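Inventory of the Flat at Urkwood

The instructions from Rirard ran to one page. Each room was to be listed clockwise from the door. Items under ten pounds in value were to be grouped. Items of no value were to be entered as such and left in place.

Zarmeena Jafri began in the hall at twenty past eight. She entered one coat stand, one mat, one umbrella. The meter read 3000 exactly, and she checked it a second time with the torch before writing it down.

The sitting room took an hour. The bookcase was a Tveit, the short model, with the back panel nailed on the wrong way round. It held 88 books. Eighty-seven were paperbacks and went down as a single line. The other was a bound notebook with the word Illness on the cover in capitals. She opened it to establish whether it was printed matter or personal papers, as the two went in separate boxes.

It was a record of meals. The first entry was from July. Each line gave a time, a dish, the amount served and the amount eaten, in grams. Soup, 600 served, 10 eaten. Soup, 600 served, none. Porridge, stirred forty minutes, two spoons taken, kept down. The handwriting was upright and did not alter from page to page. After the porridge the amounts eaten rose slowly for three weeks, then fell. The last line gave a time and a dish and had no figures.

She closed it and wrote: personal papers, one volume.

The kitchen was entered last. Clockwise from the door there was a cooker, a narrow worktop, a cupboard of plates and the sink. The pans had been put away by size. She listed them in the order they were stacked and moved on to the draining side.
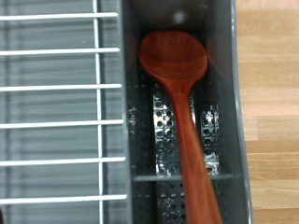

Kitchen, draining side. White wire dish rack; grey utensil holder; wooden spoon, one.

Under value she wrote nil. The rule for nil was to leave in place, and she read the page from Rirard again to see whether it made any provision for items that belonged with other items. It had a paragraph on keys and a paragraph on lids.

She put a line through nil. Beside the entry for the notebook she added the words "and spoon", initialled the change and dated it 20 Jan 2022. Then she went to find a longer box.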